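Small thread about the Mowat family quarrel, as I promised. The governor's wife gave a radio interview in April and said she never liked the summer house in Betimen. 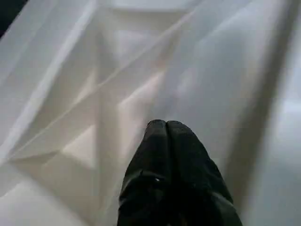
By evening his sister answered in the Ukus paper. She wrote that the house cost 3,000 a month and that the wife chose the curtains herself.

His office says it is a private matter — but they sent this answer to 600 journalists.
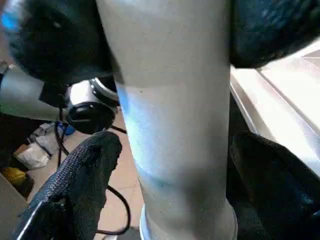 A pale column with a white ring at the bottom.

Now the sister has a book coming. The first printing is 2,412 copies, and I already ordered mine in Fliltgate.
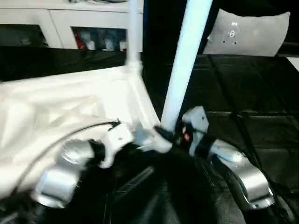
Reply from a reader: the governor should speak for himself, he has been silent since the interview.

I agree with this. I will write again when the book arrives.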